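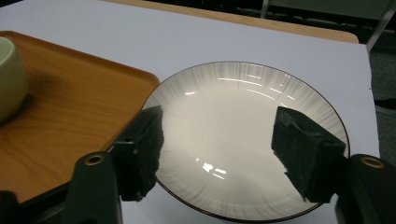 Reading time: 3 min

Unit 3 - Looking after the finger pads on the hand-held gripper
Handout for the Grarnetik maintenance module. Revised 5th April.

The gripper used in this unit has two black plastic arms. Each arm ends in a black foam or rubber pad, and the pad is the part you will work on most. In the photo the pads are on a round glazed plate with a wooden tray beside it. Look at the inner face of the left pad, which is rough and looks torn. The right one is crumbly along its upper edge. Pads in that state go on the replacement list.

Before you start
Put the gripper on the bench mat with the arms open. Open the Kasten log and write down the tool number and the cycle count. You need a plastic scraper, lint-free wipes, a new pair of pads and the adhesive sheet from the Plerimine kit. Do not use a metal blade on the arms.

Inspection
Inspect the pads every 400 cycles, or sooner if a plate slips. Press each one with your thumb and let go. A good pad comes back to shape right away. Check the inner face for tears and the edges for crumbs, then look for bits of foam on the dishes and the table. Also check the brass-colored ring on each arm for play. If a ring turns by hand, stop and tell the lab desk - do not tighten it yourself.

Changing the pads
Always change both, even if one still looks fine. Peel the old pad from the back edge and scrape off what is left. Wipe the arm and let it dry. Cut the adhesive to 23 mm, stick it to the new pad first, then press the pad onto the arm and hold it for 27 seconds. Leave the gripper open for an hour before use.

Test
Use the Sakton test plate. Close slowly until both pads touch, lift a little way above the table and hold. Repeat 3 times. If the plate tilts, check that the pads sit at the same height.

Common mistakes from the February group: old glue left under the new pad, pads fitted upside down, cycle count not reset in the log.

For next time, read the section on arm alignment and bring your log sheet.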